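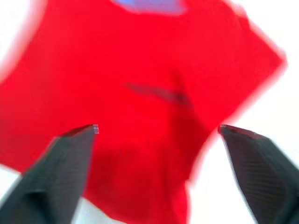

红色上衣,多半是短袖T恤,提起展开。胸前偏右有一道深色横印,辨不出字。

2024年12月13日 旧衣整理间

今天做红色和深色的上衣,接着昨天剩下的那一筐。浅色的已经全部叠完,放在靠门的架子上,还没贴标签。Garba Idahosa上午在,下午去了Zitgate那边取纸箱,所以后半段的记录是我一个人写的,有漏的地方他回来再补。

先记红色的。红的不能跟白的、米色的放在同一格,上周有一件压在湿毛巾下面过了一夜,毛巾边上染了一圈粉。从今天起红的单独一格,格子底下垫旧床单,床单染了就染了。藏青和黑的还是合放。紫的拿不准,暂时跟红的放一起,Kiri Mahuika说她以前在洗衣房是按这个分的,没出过事。

掉色试验
每件红的都在下摆里侧用湿白布擦几下,按住一会儿再看。白布上没有颜色的,归“可混洗”;有一点粉的,归“单洗”;一擦就红的,挂黄布条,先不入箱。白布用过一面要翻面,两面都用过就换新的,上午有一段忘了翻,前面那几件重擦了一遍,结果没有变化。
布要拧到不滴水。太湿的话印子会散开,看着比实际严重。
领口的罗纹和衣身有时不是同一批料,衣身不掉色,领口掉。所以领口也要擦。这一条写到墙上的单子里去,现在的单子只写了下摆。

胸前印花
有图案的T恤另外看。胶印老化以后会粘,叠的时候正面对正面,放几天就撕不开了,撕开就掉一块。处理办法还是老样子:图案朝外,中间夹一张薄纸。薄纸剩得不多,用的是包鞋的那种,裁成两半正好够一件。
远看胸前一道深色的东西,有时候是字,有时候只是折久了的印子,要铺平用手抹一下才知道。折印抹得开,印花抹不开,手感也不一样,印花摸上去发涩。污渍又是另一回事,多数不凸起,翻到反面能看见。拿在手里晃着看容易看错,昨天就有一件写了“有印花”,铺开是一条压得很死的折痕。记录单上凡是没有铺平看过的,先写“待看”,不要猜。

展开和铺平
这一步是今天花时间最多的。从筐里拿出来的衣服都是团着的,袖子常常反卷在里面。试了几种拿法:
抓下摆提起来,领口朝下,袖子会自己垂出来,但铺到桌上方向是反的,还要转一次。
抓两个肩头提起来,方向对,铺下去基本是平的,就是找肩头要找一会儿。薄的料子好找,厚的要先摸到肩缝。
只抓一边肩头,衣身会斜着垂,下半截容易堆在一起,铺下去中间有一团,还得再拉。图快的时候都会这样干,我也是,最后并不快。
抓领子后面那一点提起来,袖子往两边掉,看正反面很方便,可是领口罗纹松的不要这样提,会越拉越大。
Garba的意思是统一抓两肩。我同意,先按这个做到月底。厚卫衣不算在内。

提起来以后先抖一下,再慢慢放,让下摆先碰到桌面,往自己的反方向铺,肩头最后放下。抖得太猛,袖子会甩到背面去,等于白抖。放下以后从中间往两边抹,抹的时候左手按住领口。大号的比桌子宽,袖子会挂在桌边外面,先把袖子折进来再抹衣身。

叠法
折板还是用27厘米宽的那块。衣服正面朝下,板放在背部中间,上沿对齐领子,左边折进来,袖子回折,右边一样,抽板,下摆往上折一次,再对折。抽板要平着抽,往上挑会把刚折好的边带起来。小孩的尺寸用这块板太宽,叠出来一边多一边少,用板的短边勉强可以,Myroslav Harasym说他那里有窄的,下次带来试。
叠好的领口朝同一个方向,一摞6件,再高就歪。红的摞在一起容易滑,料子比较新的几件特别滑,隔一件掉一个头会稳一点,但是掉头以后看不到领标,装箱的人要一件件翻。想了想还是不掉头,摞低一点。

领标
尺码看领标,领标剪掉了的看侧缝里的水洗标,两个都没有就平铺量胸宽,写量出来的数,不写尺码。热转印的领标洗久了只剩一块颜色,看不出字,这种也按没有领标处理。Kiri在单子上给这种画了个圈,以后统一画圈,别写“不清”,跟“不轻”混过一次(称重那一栏)。

称重
箱子装到秤上显示1,500克的时候停一下,看看有没有压歪的,再继续装。这个数没有什么讲究,正好是小箱装到一半的样子。秤归零之前先把空箱放上去。下午有一箱忘了减箱重,已经倒出来重称,单子改过,旧的数划掉了没有涂,看得清。

编号
今天从2,317号开始往下编,前一个号是昨天Ruairi Skinner写的。他那张标签的最后一位像1又像7,我跟他确认过,是6。写7的时候请中间加一横。
红色的箱子在编号后面加一个“红”字,写在标签上,别写在箱子上,箱子还要回收。
标签纸换成了Holst的那种,背胶比原来的粘,贴歪了撕下来会带纸皮。先比好位置再贴。原来那卷还剩一点,留着贴临时的。

问题
一、桌面。靠窗那张桌子有一个角翘皮,针织的容易勾。今天用胶带封了,胶带边上又粘毛,红毛粘了一溜,擦不掉。应该换桌布或者干脆把那张桌子只用来写单子。
二、灯。傍晚以后红色和深橙分不太开,有两件归错了格,拿到走廊上看才发现。四点以后不要再做颜色分拣,可以做叠和装。
三、毛絮。红的掉毛特别明显,叠完红的再叠别的,桌上要先用滚筒粘一遍。滚筒的替芯在水池上面的柜子里,不在抽屉里,我今天在抽屉里翻了半天。
四、黄布条快用完了。Rizwan Gazi说Provus那批旧窗帘可以剪,颜色偏土,远处看得见就行。
五、有一件红的腋下有硬块,像是止汗剂留下的。用温水泡了,水里加了点白醋,盆放在水池左边,别倒。明早看。要是还硬就归到抹布那一堆。

跟Flunura那边通过电话,他们下一批来收的时候只要成人短袖,长袖和童装继续放我们这里。童装占地方,架子最下面一层已经满了,先码到地上,底下要垫板,地面早上返潮。
他们还问能不能按颜色分箱。红的反正已经分了,藏青和黑的本来就合放,剩下花的、条纹的怎么算没有说清楚。我回的是条纹按宽的那个颜色算,花的全放一箱。Rizwan觉得条纹也该单独放,等他跟对方再问。

没做完的:
“待看”的那几件还在椅背上搭着,要铺平看过胸前再写单子。
单洗的红色没有洗,机器里是床单,谁先来谁晾一下。
墙上的单子加领口那一条,顺便把“统一抓两肩”也写上。
薄纸要买。
Garba取回来的纸箱放在走廊,有几只受潮,底发软,装之前按一按箱底,软的挑出来放门后。

补记:晚上走之前又看了一眼红色那一格,床单上没有印子。紫的那件挪到最上面了,方便明天先擦。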